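What Is a Stock, Anyway?

Imagine a pizza shop called Rizzi. It wants a second oven, and ovens cost a lot! So the owners cut the whole business into 225 tiny pieces and sell some of them. Each piece is called a share, or a stock. Buy one and you own a little bit of Rizzi. How cool is that?

Say you pay $6 for your share. If Rizzi gets busy, more people may want a piece, and the price could climb to $8. If the pizza gets soggy, the price could drop.
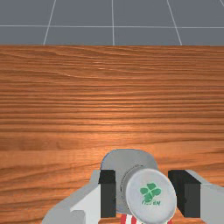
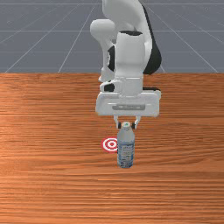

One reader wrote in to ask whether you lose your money the minute the price goes down. Great question! You only lock in a loss if you sell for less than you paid. You can hang on and hope the price comes back, but it might never do that.

Try it at home: make up a company, draw eight paper shares, and trade them with your family for buttons!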